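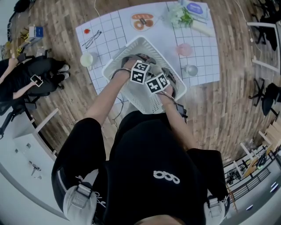

*Both hands in the basket.*

The letter from Bornovier said the new tablet had been tried on 2000 people and that it worked. It did not say what it worked at. I read it twice at the kitchen table and put it under the fruit bowl with the others.

My sister rang at six.

"You'll be going, then," she said. "Everyone in Mondthorpe's going."

"Three hundred of them, according to the surgery."

"Well, there you are."

I asked her where I was, exactly. She sighed and said the clinic had biscuits.

Plultent was for tiredness. I had been tired since November, and so had the whole street, the bakery having started its ovens at four. I mentioned this to the doctor, who typed for a long time and asked if I had ever considered that I might be anxious.

"About the ovens?"

"In general."

He gave me a leaflet. On the back a woman ran up a hill in a clean white top. Of the 640 patients in the second study, it said, nearly 200 had reported feeling "more themselves". I wondered who the rest had felt like.

I went on 23rd March, mostly to stop the phone calls. The hall smelt of floor polish. A nurse with a Charpentier badge asked whether I had any questions, and I said yes, and she looked at the queue behind me.

"Could you put them in writing?"

So I took the packet home and wrote them down, both sides of the paper. My sister rang again at six.

"Do you feel any different?"

"I haven't opened it."

"I slept right through," she said. "First night on them."

"The bakery was shut last night."

She didn't say anything for a bit. Then she asked what I was having for tea.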